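Sandhu Surgery Patient Group
Minutes of the meeting held on May 3, 2025, in the upstairs room at the surgery

Taken by me, Omar Obeidat, as it was my turn again. I've written them up the way I write everything, so if you want something stiffer, please feel free to do the next lot!

Present: Nele Verbruggen (chair), me, both practice nurses, the practice manager, and most of the usual crowd. Apologies from the two GPs, who were both on call. 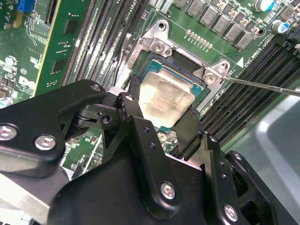
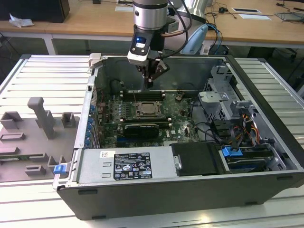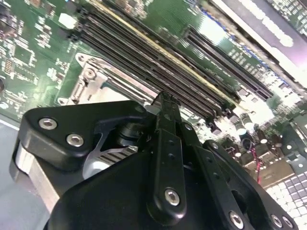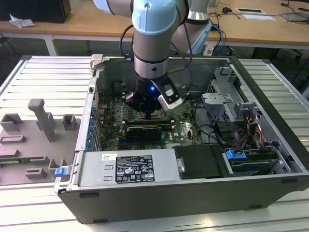 1. Last minutes
Agreed, with one correction. I had put down that the blood pressure machine in the waiting room was for patients over 40 only. It's for anyone, and you don't need to ask at the desk first. Sorry about that.

2. Health checks
This took up most of the meeting. The practice manager told us that 1000 invitations for the routine health check went out between December and now, and that the take-up has been slower than she hoped. I said I'd had mine in my coat pocket for weeks before I rang, and I'm supposed to be one of the keen ones.

We talked for a good while about the letter. Nele thinks it is far too long and puts the phone number at the very bottom of the second page, and having read it again last night I'm with her. One of the nurses said people often arrive thinking they'll have to undress, or that they'll be told off about their weight, and a sentence or two on what happens (height, weight, blood pressure, a finger-prick test, a chat) might bring a few more in. Someone else wanted a leaflet as well. I'd sooner get the letter right first, and said so, and we left the leaflet for another time.

Agreed: Nele and I will redraft the letter to fit on one side and send it to the practice manager for checking.

3. Early appointments
The early morning slots for blood tests are going well and are nearly always full. There are 16 a week at present. The nurses would be happy to add four more, but it depends on the courier, who collects the samples at midday and won't come twice. The practice manager is going to ask again. I did wonder whether the slots could be kept back for people who work, but the feeling in the room was that this would be a pain to police – fair enough.

4. Online booking
We've been on Tenar for booking since before Christmas and opinions are, well, mixed. I like it. I can book a check-up from the bus. Others find that it logs them out halfway through, and one member had made the same appointment twice without knowing. Nele asked for it to be noted that the phone line must stay open for people who don't want to use a screen, and everybody agreed with her. The practice manager said there was no plan to close it.

Agreed: a short help session on Tenar after the next meeting, for anyone who'd like it. I've offered to make the tea and to sit with people, though I can't promise to know all the answers.

5. Walking group
The walking group from Prirkari Road is still going and would love new faces. It's a gentle hour on the flat with a bench at the halfway point, and dogs are welcome. A few of us have been getting our steps up to 3000 before lunch, which I never thought I'd write down in a set of minutes. The nurses will mention it at health checks when someone says they'd like to move more but don't fancy a gym.

6. Money
The raffle paid for the new scales in the nurses' room, and there's a bit over. We had a letter from Stullirex offering to sponsor our noticeboard in return for having their name across the top. I wasn't keen, and nor was Nele. The practice manager will write back and say thank you but no.

7. Anything else
The side door is still sticking and is hard work with a pushchair or a walking frame. Reported once already, to be reported again.

Could the waiting room chairs with arms go back near the door, please? They've drifted to the far corner, and they're the ones people with bad hips need.

I asked if we might start a little earlier next time. Hands went up on both sides and Nele decided we'd stay as we are.

Next meeting: same room, date to go up on the noticeboard once the GPs have sorted out their rota. Please send anything for the agenda to Nele, and any mistakes in the above to me.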